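Drying orange slices in the toaster oven
Part of the Grisgate kitchen guide, section 4. Last gone over in February 2021 by Wojciech Krawczyk. 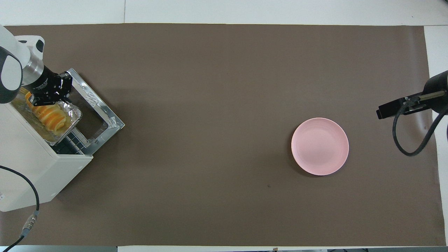

Before you start

I'm assuming you've read section 3 and your little oven has already had its first empty run to burn off the factory smell. If it hasn't, go and do that now with the window open, and come back when it's cooled down.

You'll need:

oranges, two or three medium ones for a tray
a foil tray that fits inside with a bit of room around it
a plate for the finished slices
brown paper to cover the table
a sharp knife, a board and a clean tea towel
oven gloves (proper ones, please, a folded tea towel is not the same!)

I buy my brown paper on the roll from Krajewska, 11 metres at a time, and it lasts me most of a year. Any plain parcel paper will do. Orange juice is sticky stuff and it gets everywhere, so I cover nearly the whole tabletop and throw the sheet away at the end.

Setting up the table

1. Wipe the table and dry it, then roll out the paper. If it keeps curling up at you, turn it over so the curl faces down and leave it for a few minutes.

2. Put the oven at one end of the table, on a firm, level patch. The door on this sort drops down flat in front of the opening, so try it before you commit. It needs to open all the way without knocking into anything.

Caution: Paper and heat don't mix. Pull the paper well clear of the oven and the area under the door before you switch on. I lay the whole sheet while I'm arranging things and then shift it along — it only takes a second, but don't skip it.

3. Put your plate out on the other side, a good reach from the oven. You want a clear bit of table between the two, especially if you're left-handed like me and tend to swing things about.

4. Check where the mains lead goes. It shouldn't run under the oven, across the door or anywhere you might catch it with your elbow. Mine goes straight to a wall socket. Small ovens pull a lot of power (the old Zendano I learned on was 1,000 watts, and plenty of newer ones are more than that), so I wouldn't put one on an extension lead with the kettle.

Preparing the slices

5. Wash the oranges in warm water, give the peel a good rub and dry them. Leave the peel on, it's what holds the slice together and it keeps a lovely colour.

6. Cut off both ends and slice across the middle, as thick as a pound coin or a touch more. Thin ones scorch and thick ones take for ever. Pick out the pips with the tip of the knife.

7. Lay the slices on the tea towel and press another corner of it on top. I used to skip this and then wonder why everything took an extra hour.

8. Move the slices into the foil tray. You can overlap them in a row to start with if you've got a lot to get in, as they do shrink, but you'll have to spread them out and turn them more often. For the neatest, flattest slices, give each one its own space and do a second batch.

Note: Foil trays are floppy things. Lift with both hands, one at each end, and never by a corner. If yours sags in the middle, put a second tray underneath it.

Drying

9. With the oven off and cold, rest the tray on the rack and make sure it sits level. The foil mustn't touch the heating elements anywhere, top or bottom. If your handbook says no foil in the oven at all, go with the handbook and use a small metal baking tray.

10. Shut the door and set the dial as low as it'll go. On mine that's just under the 100 mark. Mine hasn't got a fan, so every so often I open the door for a moment to let the steam out.

11. Turn the slices every half hour. Oven gloves on, door right down, slide the tray out a little way and flip each slice with tongs. The ones at the back always go faster in my oven, so I swap them over while I'm there.

Caution: The open door gets very hot, glass and metal both. Don't rest the tray on it and don't lean across it to reach the back.

12. Start checking properly after two and a half hours. A slice is ready when it's leathery and doesn't leave juice on your finger. If the edges are browning and the middle's still soft, turn the oven off and leave them in there with the door shut while it cools.

Taking them out

13. Switch off, unplug and wait ten minutes. Lift the slices one at a time on to the plate with the tongs. They'll feel a bit bendy while they're warm and firm up as they cool.

14. Leave them until they're completely cold before you put them in a jar, overnight if you can bear it. Any that still feel tacky in the morning can go back in for another half hour.

15. Fold the paper in on itself, sticky side inside, and bin it. Wipe out the crumb tray too once the oven's cold, as dried-on juice smokes next time round.

Storing them and cleaning the rack are both in section 5. If you're drying lemons, follow the same steps and begin checking half an hour sooner.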